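Voltby Stock Desk: ticket log
Subject: Daisy cards not staying where the system thinks they are
Status: Open (again)
Site: Nivudberg, flow rack area
Priority: Low, according to the form. The form has never had to find one.

Opened, 08:40
Stock count for the daisy and sun cards is out. System says 200. The blue bins disagree. These are the pale blue ones with the little yellow sun and the white daisies, supplied by Castaño. Customer is Cititz, who would like all of theirs and have said so in 5 separate emails.

Steps tried so far:
Recounted. Got a different wrong number.
Checked the bin labels against the screen. Labels fine.
Logged out and back in, as the help page insists.

Reply from desk, 09:15
Please confirm the cards are being stored inside a bin and not near one. The system has no location code for "near".
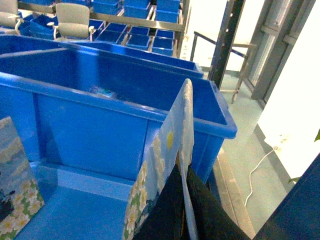
Update, 09:50
Fair question. The rule on our side has been "put it with the blue bins", which I now see can be read two ways. Thin flat stock also slides down between two bins if they are parked close together, and then it belongs to neither until somebody moves one. I have asked for a gap wide enough to get a hand in. Pulled both bins forward on the last check and found two cards that the system had written off in July. Welcome back to them.

Reply from desk, 10:30
Thanks. Please also check whether the 850 entered on the goods-in sheet was cards or packs. If packs, we have a larger problem and will need a larger ticket.

Update, 11:20
Cards. I rang Castaño and they sounded hurt to be asked.

Second issue, same stock: the rack. Bins on the rollers behave themselves because they have a flat bottom and some weight. A single card put straight on the rollers does neither of us any favours, and there is a lot of daylight between those rails.
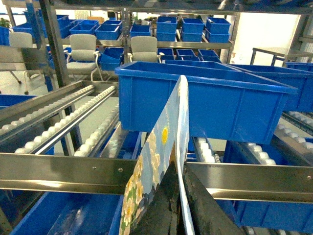 Agreed fix for now:
No single cards on the rollers. Cards go in a bin, standing up, all facing the same way.
Anything found on the floor goes to the desk and gets booked in again before it goes back.
"With the bins" is retired as a location.

Reply from desk, 11:45
Happy with that. Closing the ticket.

Update, 11:52
Please reopen. Recounted after the fix and we are now 2 over.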